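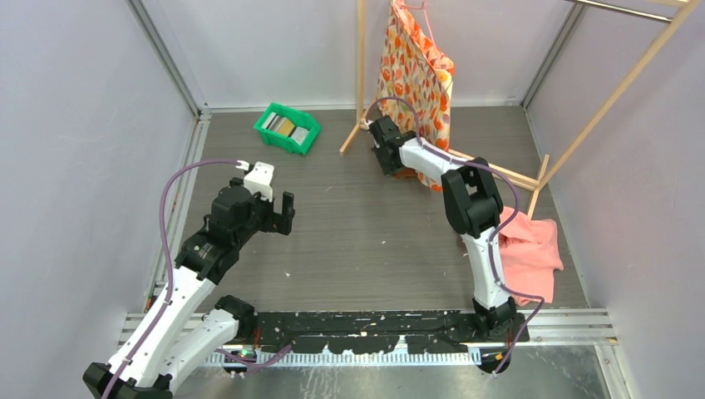
An orange and white patterned piece on a pink hanger, with a salmon-pink cloth on the floor.

Kasside clothes swap back for a fifth year

Get your hangers ready, the Kasside clothes swap is back this May and it's bigger than ever!

Doors open at the Nelau Street hall on Saturday at 10 am, and organiser Yamuna Thomas is hoping to top last year's effort, when 1514 garments found a new home in a single day (kids' clothes included, and an awful lot of scarves).

"People walk in with a bag of things they're sick of and walk out with a bag of things they love," Ms Thomas said. "I haven't bought a summer dress in years and I've got a wardrobe full of colour."

Colour is very much the flavour this time round. Oranges, reds and pinks have been turning up at the drop-off days, and light sleeveless tops and dresses will have their own section near the stage.

Swappers get one token for each piece they bring in, up to a limit of 32. Clothes should be clean, with working zips and all their buttons, and on a hanger if you can spare one. Wooden, plastic, wire, any colour at all, the racks go through heaps of them!

Fereshteh Ahmadpour is bringing her sewing machine along again and will be taking up hems and fixing seams for a gold coin. Her table had a queue out the door last year, so get in early if you've got trousers that need shortening.

Upstairs, Kedir Habte will run a folding and wardrobe-sorting session at 11 am. It goes for 90 minutes and covers the lot, from fitted sheets to getting jumpers to sit flat in a shallow drawer. Places are free but do need to be booked at the hall office.

Drop-offs are open every weekday afternoon until the swap. Anything left at the end of the day goes to the Bralero op shop, which is after winter coats and men's shirts in particular.

Entry is free, and there'll be tea and cake in the side room from opening time.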